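MONBRIDGE ALLOTMENT AND GARDENS ASSOCIATION

Minutes of the general meeting held on 7th February in the upstairs room

In the chair: Hidayah Krishnan
Minutes: Cayetano Quintana
Apologies were read and accepted.

1. Minutes of the November meeting

Agreed, with one correction. The minutes said members had "welcomed" the new water meter. Several members asked for this to be changed to "were told of".

2. Water charges

The Chair reported that the supplier, Clomitz, has sent a bill for 900 pounds covering the winter quarter. The same quarter a year ago came to 400. The standpipes have been turned off since November, and the meeting found it hard to see who had been using the water.

Clomitz say the meter is correct and suggest a leak on our side. C. Quintana pointed out that this was also what they said last time, when the fault was found to be theirs. He had walked the length of the main path after the dry spell and seen no soft ground anywhere. A member from the lower plots said soft ground would be no guide down there, where it is all soft.

The Chair has asked for a meter test. Clomitz will charge 50 pounds for this, refunded if the meter is wrong. The meeting doubted the refund would be quick. It was agreed to pay for the test and hold back the disputed part of the bill until a result is in. One member voted against on the grounds that we would be paying to be told we were mistaken.

3. Drainage on the lower plots

A letter from Strebel, the contractor, was read out. Strebel state that the new drain is "performing as designed". Members with plots beside it said that in that case the design should be looked at. Plot holders have lost their overwintering broad beans to standing water and two sheds have shifted on their bases.

Strebel offer to come back and "monitor the situation". Asked what this would involve, the Chair said she had put the same question to them and had been sent the same letter again. C. Quintana to write asking for a date, the name of the person coming, and what they will do when they get here. Final payment to be kept back in the meantime.

4. Compost delivery

The bulk order from Platel arrived. Opinions were mixed. The sample bag shown to members in the autumn was dark and crumbly, and what came on the lorry had lengths of twig in it and a fair amount of plastic string. Platel's driver is said to have told a member that it would "rot down". The meeting did not think the string would.

It was proposed that next year's order go elsewhere. The Chair warned that the other prices she had seen were higher and that none of those firms would unload beyond the gate. Left for the next meeting.

5. Plot inspections

The proposed scoring sheet was discussed again. Under the scheme each plot would be marked out of 5 for cultivation, paths and general tidiness. Those in favour said it would be fairer than a letter out of the blue. Those against asked who would do the marking, and whether their own plots would be marked first. No answer was given to the second point.

It was also asked whether a plot left to wild flowers on purpose would score well or badly. The author of the sheet said this would be "a matter of judgement", which was felt to be the difficulty with the whole thing.

Not adopted. The present system of a friendly word followed by a letter will carry on.

6. Waiting list

The list has been closed again. A member asked if anyone had checked that the people at the top of it still wanted a plot. They had not been asked. H. Krishnan to write to them.

7. Summer open afternoon

A member proposed a children's table on the theme of food and where it comes from. 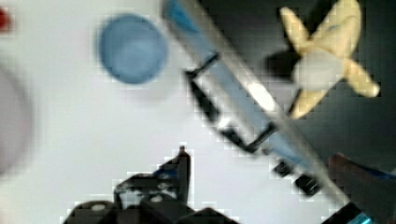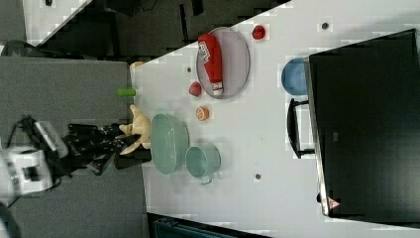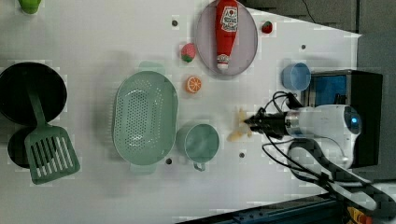
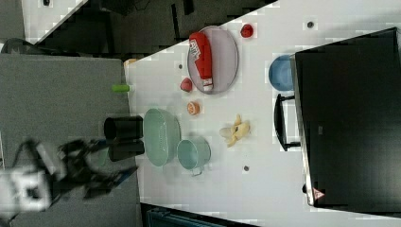

C. Quintana said he was not against a children's table but wished to know who would run it, as last year's seed-sowing corner was left to whoever happened to be standing nearby. Two names were put forward, neither of them present. The proposer will ask them.

The date was left open. The Chair would not book the marquee until the water bill is settled, and saw no reason to hurry, the marquee having leaked on each of its last two outings.

8. Any other business

The padlock on the top gate is sticking again. Members are asked not to use cooking oil on it.

A request for a second beehive was put off, the owner of the first having left early.

Next meeting to be fixed once the meter result is known. Agenda items to the Chair in writing, please, and not through the shed door.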